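Search the forum Go Advanced search

Condo board wants to replace our windows with vinyl

tmarlow_3b
Our building is the old Alstead block, brick, divided windows all over. The board sent a letter Saturday saying they want every unit switched to vinyl inserts by October. My share would be 3000, and that doesn't cover interior trim. Mine stick a little but they close. Has anyone here pushed back on something like this and gotten anywhere?

gebhardt_r
Read your declaration first. In a lot of buildings the windows are limited common elements, so the board decides and you pay. If yours says the owner maintains them, the letter is only a request.

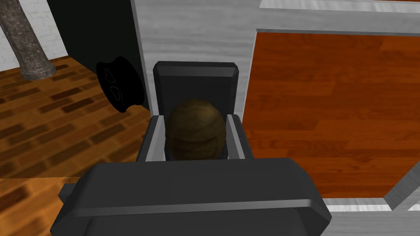 The other thing to look for is a spending cap. Ours needs an owner vote for anything over a set amount per unit, and the board had forgotten the rule existed.

pinecone586
I'll disagree with the mood here. I had original windows for years and I was cold every winter. We went with Wellon inserts and I don't miss the old ones. Painting sash every few summers gets old fast.

tmarlow_3b
Were yours weatherstripped before you swapped them?

pinecone586
No. Nobody offered.

dl_sash
Then you compared new windows to neglected windows. I restore these for a living. A stuck sash is usually paint. Cut the paint line, pull the stops, wax the channel and put in bronze weatherstrip. 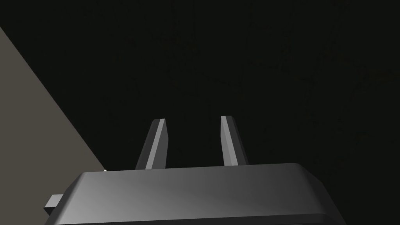
Do one window before you argue about all of them. Pick the worst one. If it still leaks air after that, you have your answer and you're out a weekend. Add a storm if you can get approval for the outside.

gebhardt_r
Storms will need approval too. Everything on the outside will.

tmarlow_3b
Found the declaration. Owner maintains "sash and glazing," association maintains "frames." So we each own part of a window.
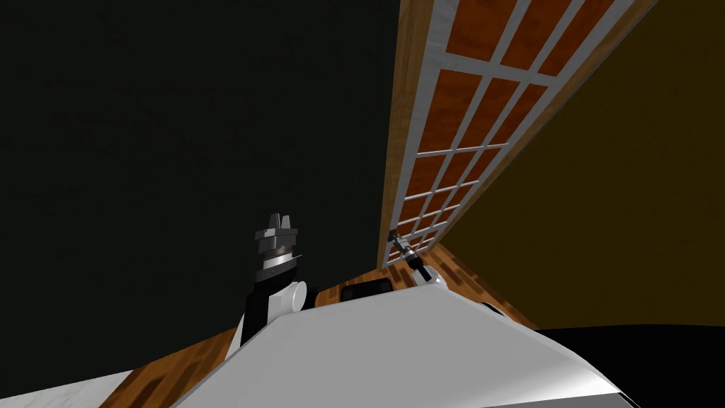 Light wood edge, white grid, orange-looking panes.

pinecone586
That's a lot of little panes to putty. I'd still take the inserts.

dl_sash
You only putty the ones that need it. Bastian Stüber did a whole stairwell in my town, one sash at a time, and left any sound putty alone.

gebhardt_r
With split wording like that, ask the board to put in writing who pays for what. Also ask for the bids. We had one from Tudix and one from Gebreyes, and they weren't even quoting the same job. One left out disposal.

tmarlow_3b
I asked. There's one bid. The manager said a second was "not practical."
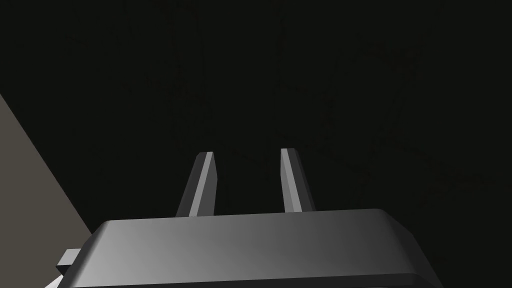

Gray and dark, upper part nearly black.

gebhardt_r
One bid is a problem. Get it on the agenda and bring 2 other owners with you.

pinecone586
Agree on that part. I like my vinyl but I'd want to see more than one price.

tmarlow_3b
Unit 142 is already in. I'll do the bedroom window first and post after the meeting.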